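**Dewulf two-finger gripper, after two months of unpacking totes: 2 stars out of 5**

I really wanted to love this thing! We put the Dewulf on our unpacking cell at the end of the conveyor, where parts come in on foam inside blue plastic totes, and for the first couple of weeks I told everybody who'd listen that it was the best $1,375 we'd spent all year. Setup took me one afternoon (the Menitz adapter plate bolted right up, no shims), and the fingers have flat, squared tips, so they get down between a part and a tote wall without a fuss.

Then it started dropping stuff. The gripper would close, report "object held," and the arm would lift away with the part still sitting in the tote. Or worse, it'd pick the part up fine and let go halfway over.
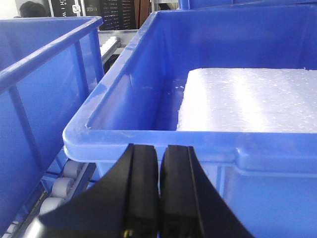 My first guess was the air supply, so I swapped the regulator, and that got me nowhere. Tien-fu Sin on second shift finally pulled the finger covers off and found foam crumbs packed into the slide. With enough of that in there the jaws stop short, and the Dewulf reads "stopped short" as "got it." That's a lousy way to decide! Our old Astside had a separate contact sensor in each finger and never pulled this on me.

The part that bugs me most is safety. On 4/27/24 it let go of a casting outside the tote and it landed 15 inches from my foot. The manual has one line about "dusty environments" and nothing about a false grip signal.

We blow out the slide every shift now and I added a light beam to check for the part before the arm travels. It's behaving, mostly. Support at Funder (the dealer) was friendly but wanted to sell me a wiper kit that should've come in the box. If your parts ship in anything crumbly, skip it, or budget for the sensor.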